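Speaker notes — good housekeeping around a shared robot table
Talk for the Toledo open afternoon, 34 minutes with questions

Welcome everybody, thank Inmaculada for the room and Thijs for the coffee, and give the people at the back a moment to find a chair. Say where I come from: four years at Lekonis writing work rules that people really do read, which is harder than writing the other kind.

Start with the log. We went through 2,347 entries with Pauline Greenwood, and the ones that cost us an afternoon were nearly always about the table. Somebody had moved a tray and told no one, or changed the objects and kept the old list. Tell the story of the missing lid, but keep it short this time!

Then the rules themselves, slowly:
Write the object list before the first run, and date every change to it.
Agree on one word for each object. Renato's "tub" and Vicente's "bin" were the same thing for a whole month.
Hands stay off the table while the arm is enabled.
Whoever starts the run can stop the run, and stands where the stop button is.
Log the failed picks too, with the same care as the good ones.

Pause here — people like to copy these down.

Leave both slides up while I talk about mixed sets, soft things next to hard ones, and what the list has to cover. 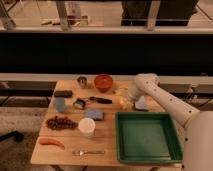 Same table, same green tray, next slide:

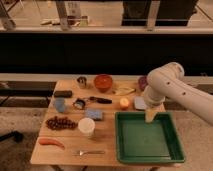
Who should be allowed to change the object list?
One named person per shift, and the name goes at the top of the log.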